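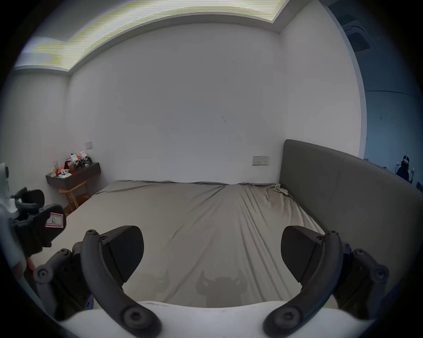

Slide 4: What the equipment request covers

Good morning. The first three slides dealt with staffing. I will now turn to equipment, and I will ask for a decision on one item before we break.

The request is for hand-held grippers and spare parts for the bed-making work. Bedding is the task our Dalenham site has asked us to put first. A fitted sheet wrinkles and bunches at the corners, and a large bed with a tall headboard leaves an operator little choice about where to stand. Budget lines drawn up for table work do not carry over.

(Pause. Ask whether everyone has the one-page cost sheet.)

Slide 5: Two quotations

We hold quotations from Jamar and from Nirosham. Jamar has offered a complete hand-held unit at $2,000. Nirosham has offered one at $1,349, with finger pads sold separately and a longer delivery time. Both prices are before tax. Neither supplier has agreed to hold its price past February.

Please note that the lower figure does not include training. Revathi Venkataraman has asked Nirosham for a written price on that and will circulate it when it arrives.

Slide 6: Parts that wear

Finger pads should be budgeted as supplies and charged to the operating account. The ribbed surface is what meets the fabric, and we expect to replace pads well before anything else. Screws and linkage pins go on the same line. The body of the gripper is a capital item.

Last year we put everything under capital, and small orders waited weeks for a signature. I would ask that we do not repeat this.

Slide 7: Quantity and schedule

The proposal is for 16 units, delivered in two lots. The first lot goes to Dalenham. The second is released only after the Pillai team has reported on repairs and lost hours - that condition is written into the draft order.

Storage, cases and bed linen are in a separate request and are not for discussion now.

(If asked about leasing: Jamar does lease, but only for terms longer than our current funding allows.)

Slide 8: Decision requested

Approval of the first lot, and permission to negotiate with both suppliers on the second. Comments on the cost sheet should go to Revathi Venkataraman in writing.

Take questions, then hand over to the Pillai team for the site report.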